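Idrisa Mwakalinga took the room at Rugemalira because it was cheap and because the bed was already in it. He moved in on a Saturday in February with two bags and a radio that had belonged to his uncle.

Faraji Biwott, who had the room across the hall, came over at four to help. He knew the building. He told Idrisa which tap ran brown in the morning and which stair to skip, and then he stood looking at the bed.

"Is that the one old Londetti had?"

"I don't know who had it."

"He was here 51 years. He lost everything in that bed. Glasses, keys, his teeth one time."

Idrisa said he only wanted to get the sheet on before dark. Faraji took one side and he took the other. The sheet was too small. Every time they got a corner down, the corner across from it came up again. They tried it the other way around and it was worse.

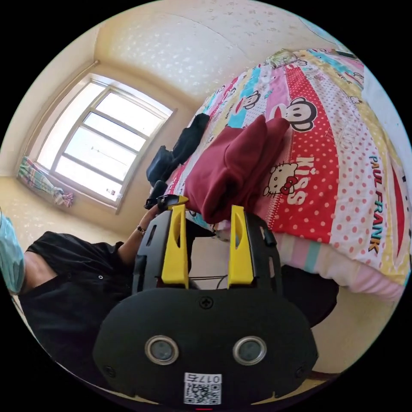
"Leave it," Faraji said after the third try. "Sleep on top of it."

Idrisa didn't want to leave it. He pushed his hand down between the mattress and the wall to hold the cloth in place, and his fingers touched paper. He pulled out an envelope, folded once and gone soft. There were 4000 shillings in it, and a receipt from Gerneo, the shoe repair place by the bus station. One pair, brown, new heels, paid.

"Gerneo's still open," Faraji said.

"When did he die?"

"Die? He went to live with his daughter. She has a house out past Skiltmont. More than 100 steps up from the road, and he complains about every one of them."

Idrisa put the money back in the envelope. He sat down on the edge of the bed and the last corner of the sheet came loose behind him.

"Do you think they kept the shoes?"

"They keep everything. It's a small shop and you can hardly get in the door."

"What time do they close?"

Faraji looked at his phone. It was twenty to five. He went across the hall for his jacket, and Idrisa found his own shoes under the bags and began to put them on.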